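Ketchup: fridge or cupboard?
Forum: Kitchen and Home > Food storage

marrowfat
Posts: 1,952
We have just moved and the new kitchen has a very small fridge. I am trying to work out what can live outside it. Jam and mustard I have made my mind up on. Ketchup I have not. My mum kept it in the cupboard all through my childhood and we were fine, but the label on most bottles says to refrigerate after opening. It takes up half the door shelf as I buy the big ones.

What do people here do?

tealeaf_and_co
Posts: 100
Cupboard. It is vinegar, sugar and salt. Every cafe I have ever eaten in leaves it on the table all day.

Dunmoor
Posts: 1,000
Fridge. Cafes get through a bottle in a day or two. At home ours lasts months, and the label says fridge, so it goes in the fridge.

marrowfat
Ours goes in three weeks or so, two children. The toy one gets nearly as much use as the real one, it has to be on a plate for every pretend dinner.

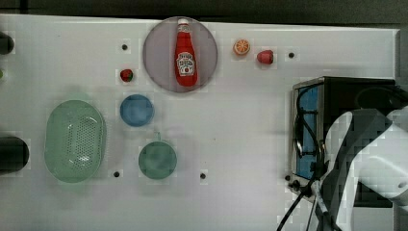 Ketchup on its plate, dinner for one.

Back to the real stuff. If it goes quickly, does the label still matter?

Dunmoor
I would say follow it anyway. Recipes have changed. A lot of the reduced sugar and salt ones have less in them to keep them going, so what your mum did with a bottle years ago is no guide.

saltbox
Posts: 412
Agree with Dunmoor on the reduced ones. I had a low sugar bottle from Omus that went fizzy in the cupboard in summer. Opened it and it spat all over the worktop. The ordinary kind has never done that to me, and I keep it out from October to spring and put it in the fridge when the weather warms up.

tealeaf_and_co
One bad bottle doesn't prove much. How long had it been open?

saltbox
Two months, perhaps a bit over. I wasn't writing it down.

tealeaf_and_co
Well, there you are. A month in the cupboard is the limit I have always gone by. After that the colour goes brown round the neck and the taste is flat. It's quality more than safety for the standard sort.

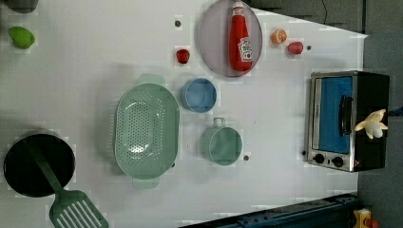
I also wipe the cap every few days, which most people don't bother with. The crust that builds up under the lid is where I have seen mould start, and I have seen it on bottles kept in the fridge as well.

Pettigrew_lane
Posts: 67
Nobody has mentioned temperature on the plate. Cold ketchup on hot chips is horrible. That alone settles it for me. Ours is in the cupboard next to the brown sauce.

Dunmoor
I like it cold.

Pettigrew_lane
Then you and I can't share a bag of chips.

quince99
Posts: 238
It depends on the cupboard too. In our last flat the food cupboard was next to the oven and everything in there got warm. Oil went off, chocolate went white. I wouldn't leave an open bottle of anything in there. Now we have a proper larder on the north side and I am happy with ketchup, soy sauce and Worcestershire sauce in it. Mayonnaise in the fridge, always.

marrowfat
Useful, thanks. The only tall cupboard here backs on to the boiler so that is out. There is a low one under the window which stays cool, but it's where the children's things are kept at the moment.
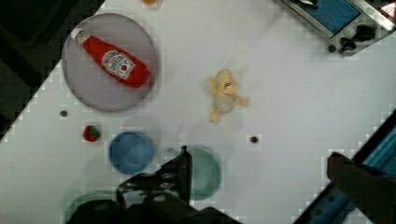 I could move those to the hall and put a rack in. Has anyone used the Betunus door racks? The Fokix ones look sturdier but they need screws and we are renting.

saltbox
I have the Betunus one. It hooks over the top of the door. Fine for jars, but it swings a bit when you open the door quickly, so I wouldn't put glass bottles on the outside edge. A strip of felt behind it helps.

quince99
Or just buy smaller bottles. Dearer per spoonful, I know, but they fit in the fridge door and you finish them while they are fresh.

Dunmoor
Second that. I stopped buying the big ones -- half of it ended up stuck to the sides anyway.

marrowfat
Going to try the low cupboard with a thermometer in it for a week first. If it stays cool the standard ketchup can go in there, opening date on the lid. Anything reduced sugar goes in the fridge.

tealeaf_and_co
Sounds right to me. Don't forget to wipe the cap.

Dunmoor
Still fridge for me, but fair enough.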